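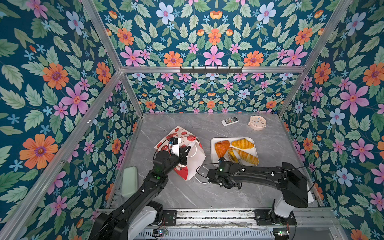 Photo: bench camera, Trudthorpe workshop

July, 9:30 am

Wallpaper is up on all three sides of the box. Pattern is the teal one with the big pink flowers, ordered from Rilum as a sample pack plus two full rolls. I had the grey marble top in before the paper went on, which was the wrong order. Had to tape off the back edge and trim against it.

Notes for whoever does the next set of panels:

- The back is two pieces, upper and lower, with the crossbeam between them. Upper piece has a large pink flower centered over the hook rack. I set that flower first and worked outward to both sides. Took three tries.
- Left and right walls were cut from the same roll. I did not try to match the pattern into the corners. The posts cover the join.
- Paste: Addo ready-mixed, one thin coat. 500 g did everything and left a little in the tub.
- Leave 20 mm over at each edge and trim after it dries. I trimmed the first piece wet and it tore. Second piece is the one on the wall now.
- Smoother goes from the middle out. The plastic one is fine, the felt one picked up paste and left marks.

Hook rack is bolted to the middle of the crossbeam. Nothing on it yet. I want the small things that normally end up on the table to hang there, but the hooks are small and most of what we have has no loop or hole. Cord loops would do it. There is a bag of cord in the Curkska drawer.

Things on the table this morning: AC remote (white) and the pink alarm clock, both toward the back. The clock is on its back. The pale green pad is on its long side against the left frame. I'd like to find it a proper spot — it takes up less room standing, but a strip of something along the edge would keep it from sliding. Try the leftover felt.

11:15

Checked the top for paste. Two smears near the back, came off with warm water and a cloth. Don't use the scraper on this surface. The white veining hides dried paste very well, so look at it from the side with a lamp.

Cost so far for paper, paste, blades and the hook rack is 2760 in the project book, under Trudthorpe fittings. Receipt for the blades is missing. I think it went out with the offcuts.

Offcuts over 30 cm are rolled up and in the tall bin. Keep them. The lower corners always get scuffed first and Rilum could not say if the next batch will be the same teal.

2:40 pm

Looked at the pattern again after lunch. It is busy, as intended. The white remote shows up fine on the grey. Pink clock also fine. I was less sure about green things, with all the leaves in the print, so I'd like to try a few more green items before we settle on this paper for the second box. The plain Curkska stripe is still the other option.

To do:

- [ ] cord loops
- [ ] felt strip, left side
- [ ] second coat of paste on any seam that lifts — check tomorrow
- [ ] ask Rilum for batch number on the rolls
- [ ] new blades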